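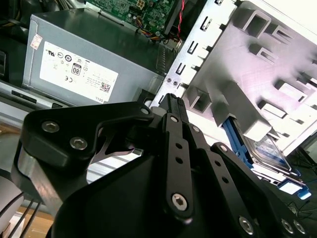
A black gripper reaches into an open desktop computer tower, with the power supply and a hard disk drive in its blue caddy inside the case.

UDOSSTEAD — Thursday, November 14, 2024 — Stakuseo, which collects and takes apart used office computers, has approved a budget for robotic disassembly stations at its Udosstead plant and will place the first orders in February. The plan covers eight stations, to be bought in two stages, along with the benches, power and network work needed to run them.

The stations will be supplied by Maluleke, an equipment integrator, under a purchase agreement signed this month. Each station consists of one robot arm, one gripper, a wrist camera, a bench with a clamp for the computer case, and a control cabinet. Stakuseo will own the hardware outright. Software is licensed by the year and is listed as a separate line in the budget.

The company looked at leasing and decided against it. The lease offers it received were tied to a fixed number of working hours per month, and the volume of computers coming into Udosstead changes a great deal between quarters. Under the purchase agreement there is no charge for hours worked and no penalty for hours idle.

What the stations will do

Desktop towers arrive at the plant on pallets, mostly from offices replacing their equipment. At present all of them are opened and stripped by hand. The parts with resale value are pulled first, then the remaining metal, boards and cable are sorted for recycling.

The new stations will take on part of that work. In the first stage they will be used on desktop towers only, and on three jobs: removing hard disk drives and their caddies, unplugging internal cables, and removing power supplies. Staff will continue to open the cases, load them into the clamp and check each case when it leaves the station. Laptops, servers and all-in-one machines stay with the hand disassembly team and are not part of this budget.

Drives come first in the plan. Customers want a record of every drive taken out of every machine, and the record is now typed in at the bench. The stations will be set up so that a drive's label is read when the drive comes out and the entry is tied to the case it came from. Drives then go to the locked room for wiping or shredding, as they do today.

Stakuseo prepared its equipment list by sorting incoming towers by case layout. The list the company gave to suppliers had 61 layouts on it. Suppliers were asked to say which of those their equipment could handle on delivery, which would need further setup, and which they would leave out. Maluleke's bid covered the largest share of the list, and the agreement ties part of the payment to the layouts named in it.

How the purchase is staged

The first stage is three stations. They will be installed along the north wall of the existing hall, where the floor is level and the power feed needs only minor work. The remaining five stations are held in the second stage, which will be released only after the first three have passed acceptance.

Acceptance will be run at Udosstead on the plant's own stock. Each station must process 400 towers drawn from normal deliveries, with no sorting beforehand other than the removal of layouts outside the agreement. Damaged drives, damaged connectors and cases handed back to staff will all be logged. If a station falls short, Maluleke has one chance to correct it and repeat the run at its own cost. After that, Stakuseo can return the station for a full refund of the hardware price.

The second stage also depends on building work. The south end of the hall needs a new distribution board and a wider aisle for pallet trucks, and neither has been started. Stakuseo will ask for building quotes once the first stage is in place. The cost of that work is carried in the same budget so that it does not fall on the plant's maintenance account.

Grippers and spare parts

Grippers were bid separately from the arms. The space around a drive cage or a power supply is tight, and Stakuseo's planning team treated the gripper as the part most likely to wear or be changed. The company chose a gripper from Kedov, which will also supply spare fingers, linkages and fasteners.

The agreement with Kedov sets a fixed price for spares and requires that common parts be stocked at the Udosstead plant. One complete spare gripper will be bought with the first stage and a second with the next. Stakuseo's own technicians will do routine changes. Repairs to the gripper body go back to Kedov.

Fingers are budgeted as consumables. All other gripper parts are budgeted as equipment. The company made that split at the request of its accounting department, and it will be reviewed after the first year of use.

Staffing and training

No jobs will be cut as part of the purchase. The plan moves people between tasks: staff who now pull drives will be offered places at the stations or on the laptop line, where there is a backlog. Training is included in the purchase price for the first stage and covers loading, clearing a stopped station, finger changes and daily checks. Training is open to all shifts. Up to 100 hours of on-site support from Maluleke are included as well, to be used at any time before acceptance is complete.

Hand benches will stay in place through both stages. If a station is down, towers can be sent to the benches without a change to the delivery schedule. Customers do not need to change how they pack or label their equipment.

Next steps

Orders for the first three stations, the Kedov grippers and the first set of spares will be placed in February. The delivery date will be fixed when the orders are confirmed. Customers with collection contracts will be told in writing before any change is made to the drive records they receive.

About Stakuseo

Stakuseo collects, dismantles and resells used office computer equipment. Its plant and offices are in Udosstead.

Media contact: Stakuseo press office, Udosstead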